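Se buscan participantes: ordenar tazas y leche en la mesa del desayuno

En Wirkalus llevamos tiempo dándole vueltas a una pregunta muy doméstica: cómo recoge cada uno la mesa después del desayuno. Hay quien cuelga las tazas boca abajo, quien las deja de pie junto a la leche y quien cambia de sistema cada mañana (¡y nos interesan todos!). Para el estudio Prilon buscamos 14 personas con ganas de pasar dos horas con nosotras, colocando, colgando y guardando.

Trabajarás en una mesa blanca cubierta por un tapete grande, con tazas, un cartón de leche, un árbol de madera para colgar tazas y un soporte negro de alambre con una varilla de madera clara. Todo cosas de cocina corrientes, de las que se cogen sin pensar.
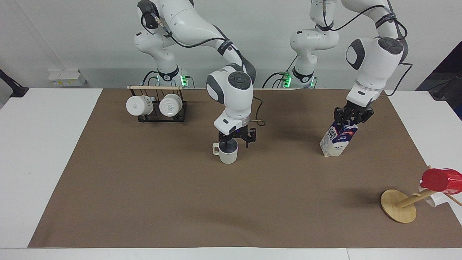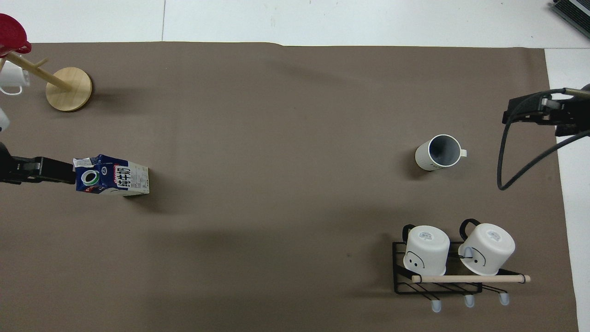
Tazas blancas boca abajo en el soporte negro y, en la misma mesa, el cartón de leche.

Boletín Prilon, núm. 13 - pág. 2

Qué harás: primero ordenas la mesa a tu manera, sin instrucciones. Luego repites con algún cambio, por ejemplo usando solo el árbol de madera o dejando la leche para el final. Al terminar charlamos un rato con Rocío Sotelo sobre lo que te ha resultado cómodo y lo que no. Las conversaciones suelen ser lo mejor de la sesión - la gente tiene opiniones muy firmes sobre hacia dónde debe mirar un asa.

Quién puede apuntarse: mayores de edad que se manejen en español. No hace falta experiencia de ningún tipo. Zurdos y zurdas, muy bienvenidos, que en la ronda anterior tuvimos poquísimos. Si compartes piso o casa, puedes venir con alguien de tu cocina y hacéis la segunda parte juntos.

Las sesiones serán en agosto, de mañana o de tarde, en el local de Wirkalus. Pagamos el transporte y hay desayuno para todo el mundo, con café o té.

Para participar, escribe a Soo-ah Moon desde el formulario de contacto con el asunto "Tazas". Cuéntanos qué horario prefieres, si eres diestro o zurdo y cómo guardas las tazas en casa. Yuk-lan Hung responderá a todas las solicitudes y te propondrá una hora.

¡Nos hace mucha ilusión conocerte!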